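Gripper trial bench – pre-run and inspection checklist
Bukthorpe lab, bench 2
Filled in by: Gwenllian Ifans
Second check: Kalkidan Derese
Grippers on trial: Zoltico parallel (clear fingers), Kollár parallel (rubber pads)
Status: Zoltico passed with comments. Kollár not started, see section 6.

Mark each line OK, FIX or N/A. Comments are for whoever runs the next one so please write some.

1. Area and power

1.1 E-stop within reach of the operator's chair – OK
Tested from both sides. Button on the door side is stiff, needs a proper shove. Still trips.

1.2 Floor cables out of the walkway – FIX
Better than last time but not there. Somebody taller than me will catch a foot. Want a cable cover before Thursday.

1.3 Controller boots clean, no stored faults – OK
One old fault in the log from the tool change. Cleared, rebooted, didn't come back.

1.4 Speed cap set for trial – OK
250 mm/s for free moves, 40 mm/s for anything near glass. Kalkidan checked the numbers on the pendant as well. Do not trust the saved profile, it loads the old cap.

2. Arm and wrist

2.1 Flange bolts torqued and marked – OK
Paint marks lined up on all of them.

2.2 Gripper bracket, no play – OK
Tiny bit of flex if you lean on it. None by hand at normal force. Leave it.

2.3 Cable slack through full wrist rotation – FIX
Green cable loops out from the wrist and back down to the gripper. Fine in the pour pose. At far rotation it goes tight before the joint limit does. Added a soft limit for now, needs re-routing and a second strap.

2.4 Straps on the arm snug, not over a joint gap – OK
Lower one had crept. Moved it back.

3. Fingers

3.1 No cracks or crazing in the clear fingers – OK
Looked with a flashlight. Small scratch on the long one, inside face, not deep. Watch it.

3.2 Fingers close evenly – FIX
The two fingers are different lengths and shapes on this set so "evenly" is doing a lot of work here. They meet, but the long one arrives first and pushes the part sideways. On a funnel rim that matters. Fundico says they can cut a matched pair, waiting on a quote.

3.3 Grip force at lowest setting – OK
Lowest setting holds the plastic funnel without bending the rim. One step up and it bends. Stay on lowest.

3.4 Operator can see the fingertips on dark cloth – OK
I was worried about clear on black. Edges catch enough light to see. Camera is a different story, see 4.3.

4. Glass and test set-up

4.1 Flask checked for chips and stars – OK
Do this every time, not just first run of the day.

4.2 Flask seated in cork ring, upright, funnel straight in the neck – OK
Approach from above and behind, fingers open, stop and look before closing. This is the hold point. Nobody taps continue until the second checker has said yes out loud. 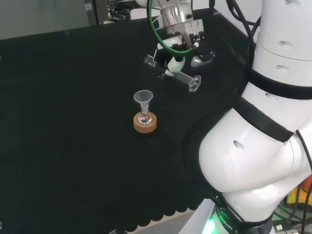

4.3 Camera finds funnel rim – FIX
Finds it most of the time. Loses it when the overhead lights are off and only the window is on. Frosted plastic seems easier for it than the glass, which it more or less ignores. Keep the overheads on for all runs so the two grippers get the same conditons.

4.4 Flask empty for all grip trials – OK
No liquids until both grippers are through section 5. Not even water.

4.5 Cloth flat, no ruck under the ring – OK
Tape the far corners if it starts sliding.

5. Run checks, Zoltico

5.1 Lift funnel straight up, hold, return – OK
Clean. Return a hair off center but it dropped in.

5.2 Lift funnel with ring nudged off position – FIX
Went sideways and dragged the stem on the neck. Stopped it by hand. No damage. Same cause as 3.2 I think.

5.3 Power cut while holding – OK
Held. Crept a little over the wait but didn't drop. Tried with a spare funnel over foam, do it that way please.

5.4 Cycle counter noted – OK
3,195 at end of session.

5.5 Operator pause works mid-move – OK
Slight delay from the pendant. E-stop is instant, use that if in doubt.

6. Run checks, Kollár

6.1 to 6.5 – not done
Adapter plate has the wrong hole pattern. Kalkidan is asking for the right one. Dont drill the one we've got, it goes back.

Only thing I can say from holding it: heavier, pads feel grippier, and it's wide. Not sure it clears the flask neck on a low approach. Payload setting must be changed on the controller before it moves at all – add to section 1 when it's fitted.

7. Open items

Cable cover for floor – Gwenllian, before Thursday
Re-route green cable, second strap – Gwenllian
Matched fingers, chase quote – Kalkidan
Adapter plate – Kalkidan
Delete old speed profile – whoever has the admin login

Second checker comment (KD): agree with all except 2.2, I would call the bracket FIX. It flexes more with the gripper closed than open. Will put a dial gauge on it and write the reading in here.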